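Rules for the unmarked path

Wimmont's outdoor robots spend most of their working hours on surfaces that no traffic standard was written for. Service lanes and shared paths often have no kerb and no painted line, and their edges move with the season. The operating code the company adopted in January is an attempt to say in writing what a machine must do there.

The code was drafted by Magdalini Konstantinidis, who previously wrote machine guarding procedures for Essien. It has 3 parts: route approval, conduct while moving, and records. Conduct takes up the most pages and drew the most comments.

Its main clause concerns sight distance. A robot may travel only at a speed from which it can stop within the length of path its sensors report as clear. The clear length is measured along the path surface. Open ground seen across a bend doesn't count towards it, and neither does a gap between bushes.

"People kept giving me a top speed," says Konstantinidis. "I wanted the stopping distance on that surface, with that load, going downhill."

A second clause covers edges. Where there is no kerb, the limit of the path is the limit of the sound surface, and overhanging plants are treated as solid until a survey says otherwise. Contractors at Ellport objected that long grass would bring their machines to a halt on windy days. The clause stayed, with a note allowing reduced speed where the route has been walked in the past week.

Lighting has a clause of its own. Perception software must be tested against glare and against hard shadow on the surface, including a shadow falling ahead of the vehicle. Passing one of these tests does not excuse the other.
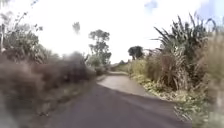
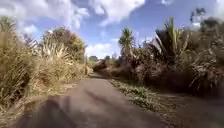 Route approval is done on foot. The assessor records surface, width, gradient and the points where a person could step out unseen, then repeats the walk in the opposite direction. Each approved route is divided into sections of 100 metres, and every section carries its own speed limit. A change to one section does not reopen the others unless the stopping distance runs across the boundary.

Records are less settled. Jotby, which supplies the logging software, favours keeping full sensor data for every run. Konstantinidis would keep it only for stops, near misses and manual takeovers, with a short summary for the remainder. The present text allows either, provided the operator states which method is in use before the first run. The clause is due for review once the Ellport routes have been through a winter.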